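Uvusard two-arm kit: six weeks in my spare room

I paid 2324 for the Uvusard kit (the version with both arms and the parallel grippers) and I've had it running for 42 days now, so I figure I've earned an opinion. I went back and forth for ages between this and the Wiltthorpe, which was closer to 2000, but you have to print your own gripper housings for that one and my printer and I are not on speaking terms.

The build took me most of a week of evenings. The joints went together beautifully, with nice rounded covers and screws that all lined up! The manual is another story. Page after page on unpacking, then one tiny diagram for the wrist. My friend Nhung Lã came over on Tuesday night and spotted that I'd put the left wrist on a quarter turn off, so that was two hours gone.

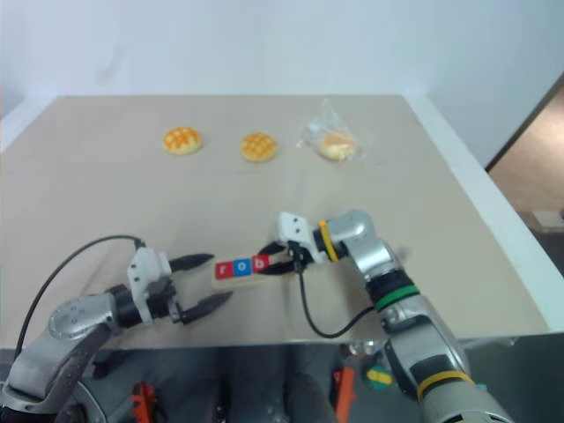
Grip is where I'm happiest. The fingers are narrow and tapered, so they can get hold of fairly thin stuff, and flat blocks of wood are no trouble at all. Soft things are touchier. I've squashed more than one bun with the force setting at default, so turn it way down before you try anything you'd like to eat later.

My big gripe is the cabling. The wires loop outside the arms and want to drag across the table, and the clips in the box are junk (I ordered better ones from Ocampo). Also, cover your tabletop with paper. Mine creases a bit, but it's cheap and I can scribble positions on it.

Support was decent. Ticket 438, if anyone from Uvusard is reading, got me a new power supply in four days.

Would I buy it again? Yep, though I'd wait for a sale. Four stars, and I'd bump it up if they fixed that wrist page.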